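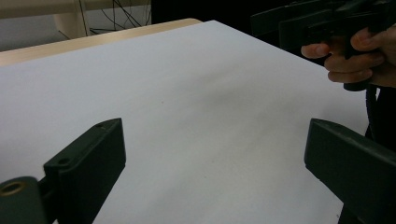
Folding a Town Map People Will Use: Final Report for the Paper and Print Elective

November 23, 2020

When our group first sat down in February to choose a topic, we had a long list of ideas that were all much too big. One of us wanted to redesign the signs at the bus station, and another wanted to write a history of the road atlas. In the end we settled on something we could carry in a coat pocket, a folded walking map of Nolow, the small town where three of us grew up and where the rest of us have now spent more hours than we ever expected to.

Nolow already had a map, printed years ago and still handed out at the library. We are fond of it, but it is hard to live with. It opens to the size of a small blanket, the street names run in every direction, and once it has been opened outdoors it never goes back the way it came. We watched plenty of visitors give up and stuff it into a bag in a ball. That gave us our question for the term: how do you fold a map so that a person standing on a windy corner can open it, find the place they want, and close it again without a fight?

We began by reading up on folds. The accordion fold is the one most people know, and it is cheap because a machine can do it. The Turkish fold is the pretty one that springs open from the middle and closes by itself when you push the corners together. The Miura fold uses slanted creases, so the whole sheet opens with one pull on opposite corners. We tried all of these, and one of our own, which we named the Jenda after the bakery where we worked it out over far too many cinnamon rolls. The Jenda is really an accordion with the top third folded down first, so that the downtown streets are on the outside and you can read them without opening anything.

Choosing the paper took longer than choosing the folds, and I will admit we enjoyed that part the most. The Kassab print shop was kind enough to give us offcuts in 9 different weights and finishes. Thick paper felt wonderful in the hand but cracked along the creases, and the ink flaked off right where the river was supposed to be. Very thin paper folded beautifully and then tore at the corners where two creases crossed. We ended up with a middle weight, uncoated, which takes pencil notes nicely too. Please check the grain direction before you cut anything! We cut a whole batch the wrong way and every single accordion fold came out wavy.

For the testing we asked 66 people at the library and the farmers' market to open each map, find the Cerurness footbridge, and fold the map up again. We had planned to time everyone with a stopwatch, but people got nervous and laughed and chatted, so we switched to simply noting whether they managed the refold on their own. We also asked which map they would like to keep.

The Miura fold was the easiest to open and close, and people loved doing it again and again. It was a poor map, though, because the slanted creases cut through the street names. The Turkish fold came back neatly every time but has to be made by hand, and our fingers were sore after a single evening. The accordion was the one people most often folded wrong. The Jenda did better than we had dared to hope – older visitors especially liked having downtown on the outside – but the folded-down part made the map bulky, and it would not sit flat in the library rack.

If we had another term, we would redraw the streets to suit the fold, leaving the creases to run through parks and water wherever possible. We drew the map first and folded it afterward, and most of our troubles came from that. We would also test in the rain, which Nolow has plenty of, and try a version with larger lettering.

The library has agreed to put 4 of our finished maps on the front desk for anyone to borrow, and there is a notebook next to them for comments. The first comment asks us to add the public restrooms, so that is what we are working on now.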